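작업 노트, 2026년 7월

작성: Jericho Lumanlan
과제: Drurkel 데이터 수집, 책상 정리 작업 묶음

지난번 노트에서 이어서 씁니다. 제 한국어가 어색한 곳이 있으면 그냥 고쳐 주세요. 의미가 달라지지 않으면 저에게 묻지 않아도 괜찮습니다.

이번 묶음의 목표는 시연 300개입니다. 지금까지 저장된 것은 235개이고, 나머지는 이번 주 안에 채울 생각입니다. 전체 과제의 목표는 3,000개이며, 이 숫자에는 1월에 모은 주방 작업도 포함됩니다. 1월 것은 시간 동기화 방식이 지금과 다르기 때문에 그대로 합치면 안 됩니다. 변환 스크립트는 Manalastas 저장소 안에 있습니다. 실행하기 전에 설정 파일의 버전을 꼭 보세요. 저는 한 번 옛날 버전으로 돌려서 오후를 모두 잃었습니다.

장비를 켜는 순서

순서를 바꾸면 왼손과 오른손의 이름이 서로 바뀌는 일이 있었습니다. 원인은 아직 모릅니다. 그래서 저는 항상 같은 순서로 합니다.

먼저 기록용 컴퓨터를 켜고 Istora 수집 프로그램을 실행합니다. 다음에 머리 카메라를 연결하고 화면이 들어오는 것을 기다립니다. 그 다음 왼쪽 그리퍼, 마지막에 오른쪽 그리퍼입니다. 두 개의 초록색 표시등이 모두 들어온 다음에 손에 잡습니다. 표시등이 깜박이고 있을 때 손에 잡고 움직이면 초기 자세가 이상하게 저장됩니다. 화면에서는 정상으로 보이고, 나중에 궤적을 그려 보면 처음 2초가 옆으로 밀려 있습니다.

손목 끈은 조금 단단하게 매는 것이 좋습니다. 느슨하면 마커 큐브가 손목과 따로 흔들린다는 느낌이 있습니다. 그런데 너무 단단하면 20분 후에 손이 저립니다. 저는 손가락 하나가 들어갈 정도로 맵니다. 케이블은 팔 안쪽으로 보내지 말고 손목 위에서 한 번 정리한 다음 뒤로 보냅니다. 안쪽으로 보내면 물건을 잡을 때 케이블이 손가락 앞으로 옵니다.

시작 자세

시작 자세에 대해서 Filten 쪽 동료와 의견이 달랐습니다. 그쪽은 시작 자세를 자유롭게 두자고 합니다. 실제로 사용할 때 로봇의 손이 어디에 있을지 모르니까 다양한 것이 좋다는 의견입니다. 저도 이 생각에 반대하지 않습니다. 하지만 지금 단계에서는 두 팔을 앞으로 뻗고, 두 그리퍼가 책상을 향하고, 두 마커가 모두 머리 카메라에 보이는 자세에서 시작하고 싶습니다. 처음에 두 마커가 다 보이면 좌표 맞추기가 한 번에 됩니다. 한쪽이 안 보이면 프로그램은 마지막에 본 위치를 계속 사용하고, 경고도 나오지 않습니다. 경고를 넣어 달라고 요청했습니다. 답은 아직 없습니다.

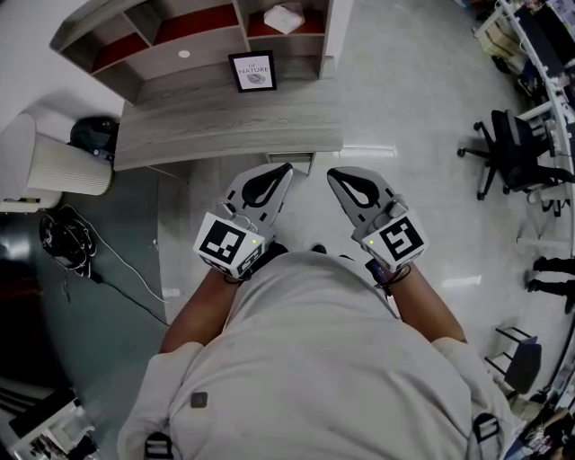
그래서 당분간 규칙은 다음과 같습니다. 시작 버튼 후에 2초 동안 움직이지 않습니다. 고개는 조금 숙이고, 눈은 책상의 앞 모서리를 봅니다. 그 다음에는 자유롭게 걸어도 됩니다. 다양한 시작 자세가 필요하면 나중에 앞부분을 잘라서 만들 수 있습니다. 반대로 처음부터 좌표가 틀린 시연은 제가 아는 방법으로는 고칠 수 없습니다.

버린 시연에 대하여

버린 것의 이유를 적어 두었습니다. 가장 많은 이유는 마커가 가려진 것입니다. 특히 선반의 깊은 칸에 손을 넣을 때 큐브가 칸막이 뒤로 들어갑니다. 짧은 시간이면 손목 센서의 값으로 이어서 계산할 수 있습니다. 저는 1초까지는 허용하고, 그것보다 길면 버립니다. 이 기준은 제가 궤적을 눈으로 보고 정한 것이니까 근거가 약합니다. 누군가 제대로 측정해 주면 고맙겠습니다.

두 번째는 고개입니다. 사람은 익숙한 일을 할 때 손을 보지 않습니다. 저도 물건을 왼쪽으로 옮기면서 이미 다음 물건을 보고 있었습니다. 사람에게는 자연스러운 행동이지만, 영상에는 놓는 순간이 남지 않습니다. 지금은 놓을 때까지 손끝을 보는 연습을 하고 있습니다. 조금 피곤합니다. 그리고 이렇게 하면 전체 동작이 느려지는데, 느린 시연만 배우면 로봇도 느려질 것입니다. 이 문제는 다음 회의에서 이야기하고 싶습니다.

세 번째는 얇은 물건입니다. 종이 한 장, 납작한 봉투 같은 것은 그리퍼 끝으로 잘 안 잡힙니다. 맨손이면 손톱으로 들어 올리는데 그리퍼에는 손톱이 없습니다. 책상 모서리까지 밀어서 반쯤 나오게 한 다음 잡는 방법이 제일 잘 됩니다. 저는 이 방법으로 통일했습니다. 다른 사람이 다른 방법을 사용하면 노트에 써 주세요. 섞여 있어도 되는데, 어느 것이 어느 것인지 알아야 합니다.

한 손 작업과 두 손 작업

처음 계획서에는 모든 작업을 두 손으로 한다고 되어 있습니다. 해 보니까 책상 정리에서 두 손이 정말로 필요한 경우는 적습니다. 액자를 세우는 것, 상자의 뚜껑을 여는 것 정도입니다. 작은 물건을 옮길 때 다른 손은 그냥 공중에서 기다립니다. 기다리는 손을 어디에 둘지 정하지 않았더니 시연마다 전부 다릅니다. 어떤 때는 가슴 앞에 있고, 어떤 때는 옆으로 내려가서 카메라에서 사라집니다. 사라지면 위의 마커 문제가 또 생깁니다.

저의 제안은 쉬는 손을 배꼽 높이에서 앞으로 조금 내밀어 두는 것입니다. 어깨가 아프면 팔꿈치를 몸에 붙여도 됩니다. 어제부터 이렇게 하고 있고, 가려진 시간이 줄어든 것 같습니다. 아직 숫자로는 확인하지 않았습니다.

파일과 이름

이번 묶음의 첫 번호는 1,233입니다. 앞 번호는 다른 방에서 한 작업이 사용하고 있습니다. 실패한 시연의 번호는 다시 사용하지 마세요. 빈 번호가 있어도 문제가 없습니다. 설명 칸에는 작업의 이름만 쓰지 말고, 무엇을 어디에서 어디로 옮겼는지 한 문장으로 씁니다. 예를 들어 "정리"라고만 쓰면 학습에서 거의 도움이 안 됩니다. "윗칸에 있는 접힌 천을 아랫칸으로 옮긴다" 정도면 좋습니다. 문장 끝은 모두 "다"로 맞춥니다. 제가 처음에 쓴 것들은 "요"와 "다"가 섞여 있어서 제가 고치겠습니다.

영상 용량이 생각보다 큽니다. 디스크가 하루 작업 후에 거의 다 찹니다. 저녁에 서버로 옮긴 다음, 개수를 비교하고 나서 지웁니다. 옮기는 중에 수집 프로그램을 켜 두면 프레임이 빠지니까 같이 하지 마세요.

그리퍼 상태

오른쪽 그리퍼는 닫을 때 끝부분에서 아주 작은 소리가 납니다. 나사를 조이니까 작아졌는데, 이틀 후에 다시 났습니다. 동작에는 영향이 없는 것 같습니다. 여는 폭의 값은 아침마다 보정합니다. 완전히 닫고 3초, 완전히 열고 3초, 그것을 두 번 합니다. 이것을 잊고 시작하면 하루의 폭 값이 전부 조금씩 어긋납니다. 나중에 보정값을 넣을 수는 있지만, 어느 파일부터인지 찾는 것이 일입니다.

큐브를 고정하는 부품은 풀지 마세요. 청소할 때도 그대로 닦습니다. 한 번 풀면 손끝과 마커 사이의 거리를 다시 재야 하고, 그 전후의 데이터를 따로 관리해야 합니다.

남은 일

칸막이 깊은 쪽 작업은 다시 할 것. 지금 성공한 것이 너무 한쪽 칸에 모여 있음.
물건의 시작 위치를 더 많이 바꿀 것. 제가 무의식적으로 같은 자리에 놓습니다.
키가 다른 사람에게 부탁할 것. 지금은 거의 모두 제 눈높이에서 본 영상입니다.
마커 경고 기능, 다시 문의.
1월 데이터 변환 결과를 열 개만 먼저 눈으로 확인.

의자에 앉아서 하는 시연은 일단 멈췄습니다. 앉으면 팔꿈치가 책상에 닿고, 그때마다 그리퍼의 각도가 튑니다. 의자 높이를 바꾸어서 한 번 더 해 보고, 안 되면 이번 묶음에서는 뺍니다.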